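So, kleiner Thread über mein Projekt der letzten Monate: Ich habe mir die alte Kurrentschrift beigebracht, um die Briefe meiner Urgroßmutter lesen zu können. Falls ihr auch so einen Schuhkarton auf dem Dachboden habt, ist vielleicht was für euch dabei 🧵

1/ Ausgangslage: Meine Tante hat mir beim Umzug einen Karton mit Briefen in die Hand gedrückt. Absender meistens Brurkberg, Tinte zum Glück noch gut zu erkennen. Gelesen hat das in der Familie seit Ewigkeiten keiner mehr, weil alle schon beim Datum aufgegeben haben (ich übrigens auch, beim ersten Versuch).

2/ Das Gemeine an Kurrent: e und n sehen fast gleich aus. Das u hat einen Bogen obendrauf, damit man es vom n unterscheiden kann, und bei meiner Urgroßmutter ist dieser Bogen mal ein Strich, mal ein Punkt und mal schlicht vergessen. Ich habe einen halben Abend an einem Wort gesessen. Es war "nennen".

3/ Was mir am meisten gebracht hat: selber schreiben! Ich dachte erst, das wäre Zeitverschwendung, ich will ja nur lesen. Aber die Hand merkt sich die Bewegung und plötzlich erkennt man das h mit seinen zwei Schleifen auch mitten im Wort. Jeden Abend 30 Minuten, immer dasselbe Alphabet, dann einfache Wörter, dann Einkaufszettel. Meine Einkaufszettel kann jetzt im Haushalt leider niemand mehr lesen.

4/ Zum Material, weil Yaneth gefragt hat: Spitzfeder braucht ihr am Anfang überhaupt nicht. Weicher Bleistift reicht völlig. Und nehmt großes Papier! Ich hab mit einem kleinen linierten Heft angefangen und total verkrampft geschrieben. Auf einem großen Bogen kommt der Schwung aus dem Arm, das ist ein ganz anderes Gefühl.
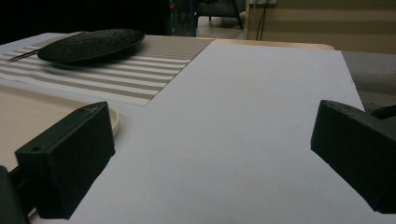
Großer weißer Bogen auf dem Tisch, so viel Platz darf ruhig sein ✍️

5/ Linien ziehe ich mir inzwischen selbst. Klassisch ist das Verhältnis 2:1:2, also Oberlänge, Mittelband, Unterlänge. Das Mittelband kommt einem anfangs lächerlich schmal vor. Bitte trotzdem so machen, sonst sieht alles nach Grundschule aus.

6/ Im Oktober war ich dann beim Lesekreis in Siton. Bongani Naidoo leitet den, und er hat eine Engelsgeduld. Jeder bringt eine Seite mit, reihum wird vorgelesen, und wenn einer hängt, raten alle mit. Großer Spaß, wirklich, wie Kreuzworträtsel mit Familiendrama.

7/ Bonganis bester Tipp: Unklare Wörter nicht raten, Lücke lassen, weiterlesen. Am Ende vom Brief noch mal von vorn. Die Hälfte der Lücken schließt sich dann von selbst, denn jeder Mensch schreibt seine Lieblingswörter ständig. Bei meiner Urgroßmutter ist es "einstweilen". Sie macht ALLES einstweilen.

8/ Was steht denn nun drin? Ganz viel Obst. Wer wie viele Pflaumen bekommen hat, wer keine verdient. Eine Nachbarin hat sich ein Einmachglas geliehen und das zieht sich über 11 Briefe. Ich weiß bis heute nicht, ob das Glas zurückkam, der nächste Brief fehlt 😭

9/ Und dann zwischendrin so ein Satz wie "Ich habe die Lampe angelassen, falls Du doch noch kommst". Da musste ich kurz aufstehen und Tee machen.

10/ Noch was Praktisches: Erst einscannen oder abfotografieren, dann mit der Kopie arbeiten. Die Originale liegen bei mir jetzt in säurefreien Mappen, ohne Büroklammern (die rosten!). Und die Abschrift bitte zeilengetreu, sonst findet ihr die Stelle nie wieder.

11/ Stand heute fehlen mir noch ein paar Postkarten, mit Bleistift und quer über den Rand geschrieben, die hebe ich mir für den Winter auf. Falls jemand weiß, was "Gatska" heißen könnte, Ortsname oder Hund, beides wäre vom Zusammenhang her möglich: bitte melden!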